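Drarkgate Plaza

Drarkgate Plaza is a paved open space in the Wamora office district. It is often called the largest public square in the district, a claim that depends on whether the paving behind the offices is counted as part of it. The name is usually said to come from a gate that once stood on the site. No map showing such a gate has been produced, and the local historian Wian Visser has suggested that the name was simply carried over from a nearby farm.

Layout

The plaza is a plain sheet of pale concrete, laid in large slabs with narrow joints between them. On one side it runs up to a broad office building with two similar blocks and a section of dark, bluish glass between them, fronted by a low terrace or flight of steps. Early publicity described the layout as "a room without a ceiling". Visitors have tended to describe it as a car park without the cars.

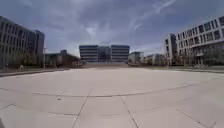
Paving

The slabs were cast in place by the contractor Priletti over 8 months. The joints allow the concrete to expand and shrink with the weather, a routine feature of paving of this size, though a brochure of the time presented them as a decorative pattern drawn from weaving. The designers' own notes mention no weaving.

Pale concrete was chosen on the grounds that it would stay cooler in summer. This may be true, but no readings taken on the site have been published, and the more common remark concerns glare. Scuffs and faint stains show easily on a surface of this shade, and cleaning has been a regular item in the upkeep budget.

Edges and planting

Away from the buildings the concrete gives way to grass, with a line of trees beyond. A strip of asphalt road also meets the paving, and a low curb marks part of the boundary.
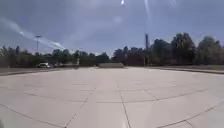 The trees are generally credited with sheltering the plaza from the wind. Nkrumah Abubakari, who wrote a short guide to the district, doubted this and noted that the open middle was as draughty as anywhere else in Wamora. The guide also questions the official story that the trees were planted for the opening, pointing out that several appear in older survey papers.

Low block

A low concrete block stands towards the far side of the paving, with a flat top and sloped sides. It has been explained as a plinth for a sculpture by the Gudeta workshop, as a ramp and as a leftover from building work. The sculpture story is the most repeated and the least supported, as the workshop's list of commissions has no entry for it.

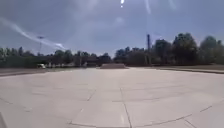 Use

The plaza was planned for markets and outdoor concerts, with room for up to 200 stalls. The figure seems to have been worked out from floor area alone, without space for walkways. A market held in March drew 7 stalls and was not repeated the following year.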